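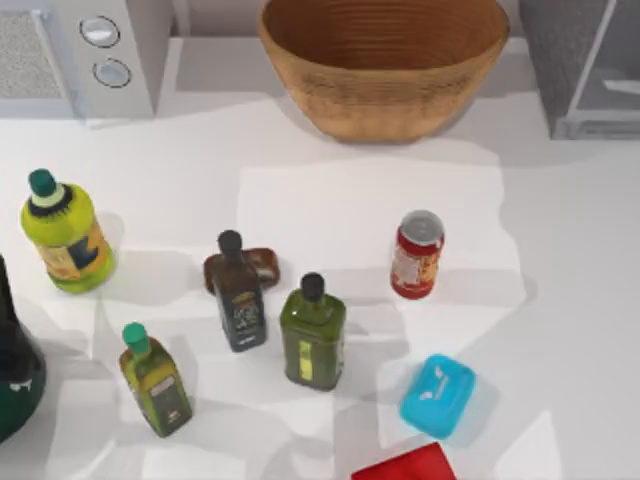
Simulated counter, very real problem: clear this without knocking anything over.

Last updated: 8 Mar 2018
2 min read

OK, kitchen robots again, because I've been reading about sim training all week and I'm way too excited to keep it to myself. Thread!

Can a machine tidy a counter yet? Sort of! Give it one red can standing out in the open and I'd bet on it. The arm comes in, closes, lifts, done. That part is getting really good.

Now try the brown bottle with the little box right up behind it. You or I would grab the bottle first and not even think. A robot has to work out that these are two things, and which one moves first.

And then glass! The soft plastic bottle you can squeeze a bit. Squeeze a glass one the same way and you've got a very different evening (yes, I've done this by hand, no robot needed).

I've been playing with Lomaver, a hobby simulator, since August. My best run so far is 653 tries on one bottle shape, and around 200 of them ended with it upright where I wanted it. I was thrilled. My partner was less thrilled.

What I love about doing this in simulation is that you can drop the same bottle all night and there's no mop. What I don't love is that a fake bottle never has olive oil down the side.

Someone asked about shop floors. I think those come sooner. Same box, same shelf, same spot every time. My kitchen has never looked the same two days running.

So my guess: unpacking a carton, soon. Wiping around the toaster, a good while yet. Putting the lid back on the right bottle? Ask me again next year.

Going to try the square bottles next, they keep twisting in the grip. Will post how it goes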